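Chapter 7
Sorting, Loading and the Space in Front of the Machine

Laundry is one of the best subjects in this whole book, and I say that knowing that Chapter 9 is about bread. There is chemistry in it, a fair amount of physics, and a surprising amount of geography (where the basket sits, which way the door swings, how far you have to bend). You have probably been near a washing machine since before you could walk, and by the end of this chapter I hope you will look at one quite differently.

We start on the floor. Most books on household work begin with detergent, and we will get to detergent in Section 7.4, but the choices that matter most are made before any of it is poured. Clothes get sorted, or they don't. Pockets get emptied, or they don't, and then there is tissue on everything! When Rohani Ngui taught this course at Breltidcombe, her students spent their first Wednesday with the machines switched off, doing nothing except sorting and loading, and she told me it was the liveliest class of the term.

Three ideas run through the chapter. The first is color. Dark dyes can let go of a little color in the wash, and white cloth is very good at picking it up, so the oldest rule in the laundry room still earns its place. The second is weight. A heavy garment and a thin one behave differently once the drum starts to turn, and Section 7.2 has a lovely exercise with a bath towel and a handkerchief that you can do at home. The third is room to move. Clothes in a front-loader are lifted and dropped, over and over, and they need some empty space to fall through.

You will also meet the Pangaribuan household, whose laundry diary Syahrul Hartono kept for us through April. It covers 40 loads, two of them disasters, and we come back to it in every section. Read the entries slowly — the small remarks in the margins are often the most useful part.

Words to know
drum: the round chamber that holds the clothes and turns
gasket: the flexible ring that seals the door opening
load: everything washed together in one cycle
colorfast: able to keep its dye when washed

Before you read on, take a look at the machine you use most. Find out which side the door is hinged on and where a basket or tray can stand without getting in its way. Make a quick sketch of it in your notebook, since you will be adding to it in Section 7.3. 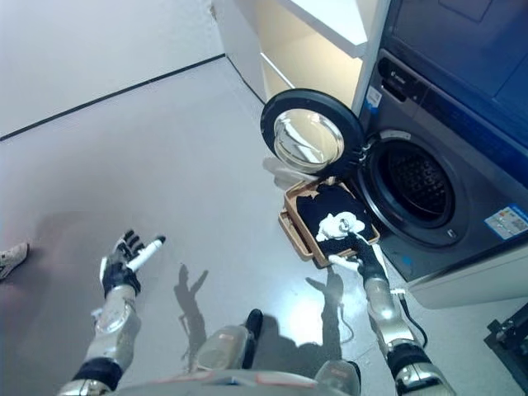
7.1 BEFORE THE WASH

Black and white often travel to the machine together. A tray like this one, set down on the floor right in front of the open drum, with a white cloth lying on a folded black garment, is a good place to stop and sort. Lift out the light pieces first and give them a pile of their own, then shake out whatever has been folded and check its care label. Dark garments can be turned inside out at this point too, which is kinder to the outer surface — try it with an old black T-shirt over the next few weeks and compare the two sides.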